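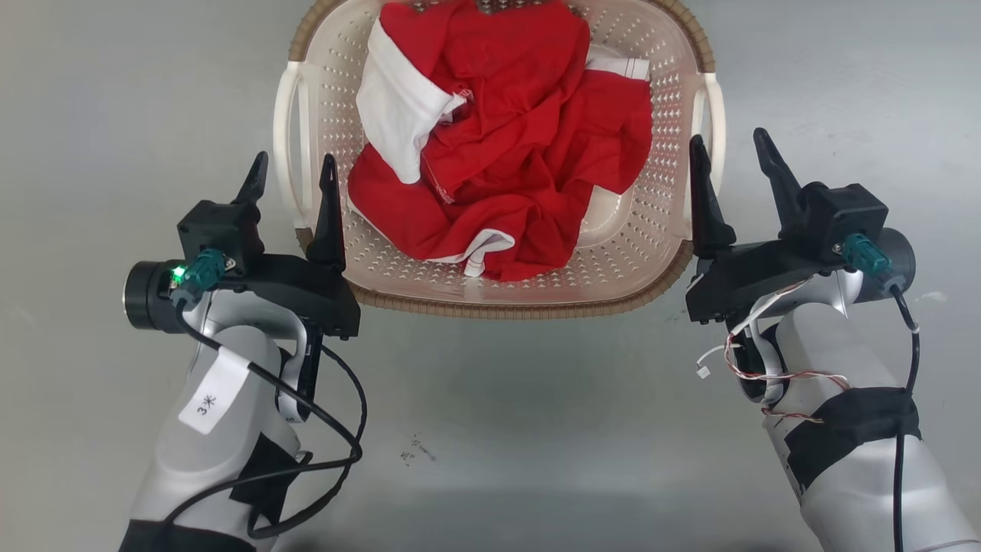 Textile bench, notebook 4
15 June 2023

Red garment with white panels, still in the basket. Colorfastness is the only question for this entry; shrinkage goes on a separate page once the flat measurements are complete.

The concern is the usual one with red next to white. The white section has a seam with small red stitches along the edge, and I want to know if the thread bleeds separately from the body cloth. If it does, the stain will show as a row of dots first and only later as a general pink cast. The white band with the thin red stripe is the second place to look. The hem is third. I have put those three down as S1 (stitched seam), S2 (striped band) and S3 (hem) and will use the same codes all the way through.

Method, as agreed with Nudstead for their previous lot:

Wet rub first, on the red body only. White cotton square, damp, ten strokes, moderate pressure. Air dry, then compare to an unused square under the north lamp. Repeat with a dry square on a fresh area. Then the soak: cold tap water, 24 minutes, no detergent, garment fully under. Lift, do not wring. Look at the water against a white dish before pouring it off. After that the first wash, Flerkix liquid at the half dose, cold, short cycle, with one undyed cotton strip pinned inside and one undyed wool strip pinned outside.

Load weight for the wash is to be made up to 2070 g with plain white ballast cloth. The last lot was run at 1832 g and the agitation was visibly different, so those strips should not be compared directly with the new ones. I have marked the old page.

Dose check: the Flerkix cap has two lines and they are easy to confuse when the cap is wet. Use the small cylinder. If anyone has been dosing from the cap, please write that next to the result.

Basket. The perforated tub with the brown woven-looking band is fine for dry holding. I would keep damp reds out of it. The band goes around at the rim and again at the bottom edge, and I do not know what it is made of or how it would take a stain. The plastic wipes down, the band may not. Damp items go on the rack over the sink, white panels facing out, nothing folded over them.

This matters more than it sounds. On the September lot we had a transfer mark on a white collar that nobody could place, and I spent most of an afternoon on the thread before finding that the piece had been left folded on itself, damp, red against white. The mark had the shape of the fold. That result was thrown out and should stay out — it is still in the old summary table and needs a strike through.

Creasing. The red cloth takes deep creases when it is heaped, and a heap is a poor way to start a rub test, as the ridges take all the pressure and the square reads darker than it should. Lay flat for 300 minutes before the first stroke, or steam lightly from the back and wait until it is at room temperature. I prefer the wait. Steam adds moisture and then the dry rub is no longer a dry rub. Shake out over the table, smooth by hand from the center, no iron.

Grading. Gray scale as before, half steps allowed. Two readings by different people, written down separately before comparing. If they differ by more than half a step, read again the next morning with the lamp warmed up.

El Ouafi have asked for photographs of the strips with the results. Use the matte card underneath, the glossy one throws a highlight across the wool.

Open items:
Red thread, source unknown. Ask for a loose length so it can be soaked by itself.
Fiber content of the body cloth not confirmed. Zuvov form has the field left blank.
More undyed wool strip needed, the roll is nearly finished.
Gray scale card has a thumbprint on step 3. Replace or clean.
Decide if the striped band counts as one area or two. The stripe is thin enough that the rub square will cover both colors, so I lean toward one, with a note.

Rub results go on the facing page. Leave the right column blank for the second reader.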